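Cuaderno de taller. Domingo, mesa 5, evaluación del kit Nareo

Sigo sin verlo claro. El folleto de Sareso dice que el kit «aprende» a manejar paquetes de alimentación en una tarde y que sirve cualquier mesa. Ponen más de 3000 agarres de fábrica en el modelo base. No dicen con qué envases, y Wayne Hulme lo preguntó dos veces por correo sin respuesta.

Empecé por la cesta llena, que es lo que nos interesa. Con la pinza en movimiento, la cámara de muñeca me da rayas donde debería haber alambre, y los paquetes de dentro son manchas de color. Ahí no hay etiqueta que leer. Bajar velocidad y repetir antes de echarle la culpa al modelo.

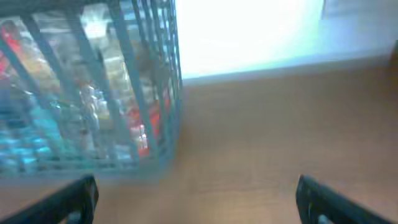 Kolbrún Ingvarsson: yo no bajaría la velocidad. Si lo venden para trabajar a ritmo normal, se prueba a ritmo normal y se apunta lo que salga. En Ferketholm hicimos lo contrario y luego el informe no valía para nada.

De acuerdo a medias. Haré las dos series y las separo en la hoja, 216 intentos en total, para que luego no se mezclen – ya nos pasó con el Sugden.

Calibración: el asistente pide una superficie «neutra» y el manual no define neutra. La veta de nuestra mesa es muy marcada y hace ondas en el centro. Me gustaría saber si el detector de profundidad la toma por relieve. Pendiente de mirar los mapas en crudo, si es que el kit deja exportarlos (la licencia de prueba parece que no). 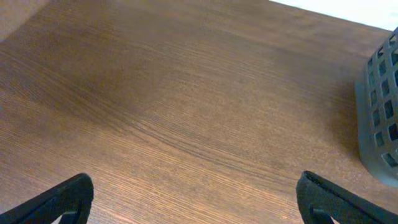 Pinza abierta y vacía sobre la veta; a la derecha, la cesta gris perforada.

Envases. El paquete rojo de espaguetis es de plástico y con letras grandes, o sea, el caso cómodo. La bolsa translúcida arrugada es otra cosa: el código de barras va torcido en una pegatina. Si el kit solo acierta con lo primero, no lo necesitamos. Probar también con la bolsa montada sobre el paquete, sin separarlos a mano.
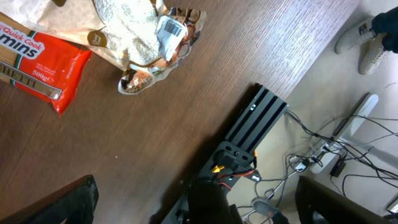 Espaguetis de 500 g con la bolsa encima. Al fondo, regleta y cables por el suelo.

Los cables hay que recogerlos antes de la serie larga.

Precio: la cuota de soporte va aparte y hay que firmar 6 meses mínimo. Iqra Lashari pide una cifra para el presupuesto de junio. Por ahora no le doy ninguna.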